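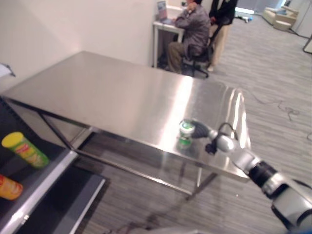 文責:樫尾 佐和(Kindivar データ整備担当)

カップ食品 内容量・価格記録 README
最終更新:2023-03-28

概要

カップ麺、カップスープ、ヨーグルト、スナック類の内容量と店頭価格を、購入者の申告をもとに並べた表です。収録は2,218行、対象商品は573品目。地域はFlirnadsteadとDarnbergの二つの町に限られます。

最初に書いておくと、このデータで「食品の実質値上げが何パーセント進んだか」を言うのは無理だと私は考えています。公開してからの問い合わせはほとんどがその数字を求めるものでした。出せないので出していません。表を自分で集計して出した人の数字についても、こちらでは保証しません。

元になった記録

記録の大半は、家計簿アプリMontiの利用者が任意で送ったレシート情報と、本人が手で打ち込んだ内容量です。レシートには内容量が載らないことが多く、値段の列と量の列では信頼の度合いがまるで違います。値段は印字の写し、量は人の目と記憶です。同じ一行に並んでいるせいで同じ確かさに見えてしまうところが、この表のいちばん危ない点だと思います。

送信者は、値上がりに腹を立てた人に偏っています。量が減ったと気づいた人は送り、変わらなかった商品を買った人は送りません。Montiの案内文には当初「容量が減った商品を見つけたら送ってください」と書いてありました。これで偏らないほうが不思議です。案内文は5月に直されましたが、それ以前の行も削らずに残しています。列 notice_ver が1なら旧案内、2なら新案内の時期の行です。

列の説明

item_id:商品ごとの番号。味違いは別番号、パッケージ変更だけなら同じ番号。
category:noodle / soup / yogurt / snack の四種。春雨は soup に入っています。異論は承知しています。
net_g:内容量(グラム)。麺だけの重さか総量かは net_type を見てください。
net_type:total / noodle_only / unknown。unknown を total とみなして計算しないこと。
price:税込の支払額。値引き後の額で、定価ではありません。
discount:値引きの有無。空欄は「なし」ではなく「不明」です。
town:F または D。
shop_kind:super / conv / drug / other。店名は載せません。
month:購入月。日までは出しません。
notice_ver:前述のとおり。
memo:送信者の自由記入。個人がわかりそうな語は消しました。

内容量について

表示の読み違いで多いのは、カップ麺の総量と麺量の取り違えです。たとえば前の月は総量、次の月は麺量を書いた人がいると、表の上では商品が急に縮みます。メーカーが本当に減らした場合と、見た目の区別がつきません。私たちは一度この罠にかかり、社内の発表資料に「大幅減量」の一覧を載せて、あとで取り下げました。一覧の先頭近くにあった商品は、何も変わっていませんでした。

ヨーグルトには別の問題があります。小さなカップを数個つないで売る商品では、一個分を書く人と全部の合計を書く人がいます。memo に手がかりがある行は直しましたが、ない行はそのままです。推測で埋めた値はひとつもありません。

スナックの筒形やカップ形の容器は、量がそのままで器だけ大きくなることがあります。「上げ底だ」という memo がかなり付いていますが、容器の寸法は集めていないので検証できません。memo の件数を根拠にした記事を見かけたときは、正直なところ頭を抱えました。

除外した行

重複と、単位が読み取れない行を合わせて91行を除きました。除外前の表は配布していません。外れ値は除いていません。極端に安い行は見切り品かもしれず、打ち間違いかもしれず、こちらには決める材料がないからです。平均を取るなら中央値も横に置いてください。両者が離れている月は、どちらも信用しないほうが無難です。

地域の偏り

Flirnadsteadの行は422行しかなく、残りはすべてDarnbergです。町どうしの比較に使うには足りません。とくにFlirnadsteadの drug と other は、月によっては空になります。空の月を前後の平均で補った図が出回っていますが、あれは私たちの作ったものではありません。

「地方の実感を反映したデータ」と紹介されたこともあります。二つの町で買い物をし、特定のアプリを使い、わざわざ送信ボタンを押した人の記録です。それを実感と呼ぶかどうかは読む人の自由ですが、私なら呼びません。

使い道

向いていそうなもの
・自己申告データの誤りを見つける練習
・単位や表示のゆれをそろえる処理の試験
・授業で「この表から何が言えないか」を考える材料

向いていないもの
・物価指数の代わり
・特定のメーカーを名指しした批判
・健康や栄養についての主張(栄養成分の列はありません)
・将来の価格の予測

予測に使いたいという相談は断っています。過去がこの程度にしか写っていない表で、先のことがわかるとは思えません。

ファイル

cups_main.csv:本体。UTF-8、カンマ区切り。
cups_memo.csv:自由記入だけを分けたもの。item_id と month でつなげますが、同じ組み合わせが複数あるので一対一にはなりません。
changes.txt:修正の履歴。古い版では net_type がなく、その頃の集計は使えません。

表計算ソフトで直接開くと、memo の一部が日付に化けることがあります。読み込みのときに文字列を指定してください。

利用条件

出典としてKindivarの名と更新日を添えれば、転載も加工もかまいません。加工した場合は、どの行を落としたかを書いてください。書かれていない集計について意見を求められても、答えようがありません。

誤りの報告は、item_id と月、できれば表示の文面を添えて送ってください。「この商品は絶対に減った」だけの報告は受け付けていません。減ったのかもしれませんが、それでは直せません。

カテゴリー:データ公開 > 食品・くらし タグ:内容量/店頭価格/自己申告/CSV

コメント(4件)

麺すする人
春雨が soup なのは納得いきません。あと net_type が unknown の行、noodle だけ妙に多くないですか。読み込んで最初にそこでつまずきました。

d_table
授業で使いました。学生の半分が discount の空欄を「値引きなし」にしていて、README を読めと言う前に自分も一度やったのを思い出しました。

通りすがりの会計係
ここまで疑うなら公開しなければいいのでは、と思いながら最後まで読みました。偏りが列で追えるのは助かります。旧案内の時期だけで集計すると、やはり減量の行がずいぶん目立ちます。

樫尾(Kindivar)
麺すする人さん、unknown が多いのは旧版から引き継いだ行のせいです。当時は麺量と総量を分けて聞いていませんでした。春雨は次の版でも soup のままの予定です。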